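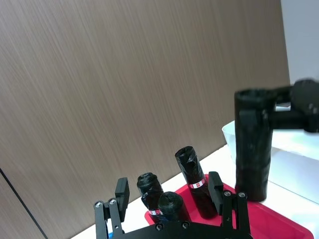 A red plastic tray on a white tabletop beside wood-grain paneling.

Hudton Athletic will begin its second season in the regional soccer league with a larger squad, a new training schedule and a modest target, according to the club's head coach.

In an interview published 06/01/2024, the coach said the first objective was to finish in the upper half of the table. "We were promoted sooner than we had planned," the coach said. "Last year we spent most of our time defending. The players are fitter now, and they know what this level asks of them."

Hudton lost 2 of its matches against Wiltamik in the closing minutes last season, and the coach described both as a matter of concentration. "We had the ball and we gave it away. We have worked on that since April."

The club has also changed its approach to youth players. Under an agreement with the Cedance academy, those aged 16 and over may train with the senior squad twice a week. Two academy midfielders are expected to be named in the opening squad.

Asked about attendance, the coach noted that the home ground holds about 1,000 and was seldom full. "When the east side is full, the players hear it," the coach said. "I would like to see that for the first match, and for the Wednesday games too."

Season tickets cost $100 and may be bought at the club office. Hudton opens at home to Wiltamik, and the coach confirmed that the captain, who missed the spring with a knee injury, has returned to full training.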